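Terkureck two-arm kit – talk notes, 2023-11-10

**Before starting**

Plug in the clicker. Water. Ask Hok-lam Tsang to take the back half of the room for questions, I'll take the front.

**Opening (keep to a couple of minutes)**

- Name, Pralldale, what I do: I test bench equipment before we spend money on it.
- We have had the Terkureck on loan for 35 days. It goes back in December unless we buy it.
- Say up front that Terkureck didn't pay for this and hasn't seen the slides.
- Ask who has run a two-arm setup before. If it's most of the room, skip the next part.

**What you get**

Two arms, two parallel grippers, a camera on each wrist, a rail, mounting plates, cables, software license for one machine. Frame and wall panels are extra. We bought ours through Işık, who quoted less than the maker for the same panels.

The box list says 154 parts. Most of them are screws. Nuwan Navaratnam built it in an afternoon with the printed guide, and he got stuck once, on the page for the left base plate. The drawing on that page is for the older plate. Işık sent a corrected one the next morning.

**Sorting test**

Task: pick up loose wire and put it in the right bin by color. We chose it because our repair bench makes a lot of wire scrap and it all gets sorted by hand.

- 1,357 picks logged over the loan period.
- Short, straight pieces: good. I would let it run while I did something else in the same room.
- Tangled wire: slow. One arm has to hold while the other pulls, and the stock software doesn't plan for that. Nuwan wrote a script for it.
- Worst case is a loop caught on a finger. The arm keeps lifting. You want a hand near the stop button.

Pause here. People usually ask about the force limit. Answer: there is one, it's set in the config file, and the default is too high for thin wire – we turned it down on the second day.

**Compared with the Hasavex**

We had the Hasavex last year. Better manual, quieter, and the grippers close more evenly. It costs more and you can't change the wrist camera. If you only need one arm, I'd buy the Hasavex. For two arms working in the same space, the Terkureck is easier to set up because both bases bolt to one rail and you measure the spacing once.

**Support**

Sent 17 tickets. All answered, a few of them with a link to a page I had already read. Phone support is a separate plan and we didn't take it.

**What I'd change**

- Longer camera cables.
- Cable clips in the box.
- Say in the guide which base is left and which is right, from which side.

**Closing slide – leave up during questions**

Pralldale will probably buy the kit, with the one-year service plan and without the phone line. My advice to anyone pricing it is to budget for the time to write your own pick routine. Point to the orange, red and black wires on the floor between the grippers, and say that this kind of tangle is where that time goes. Then take questions, front of the room first. 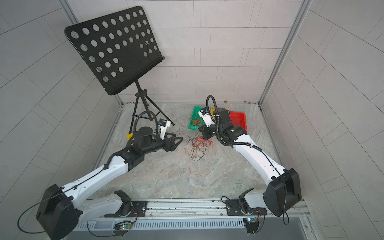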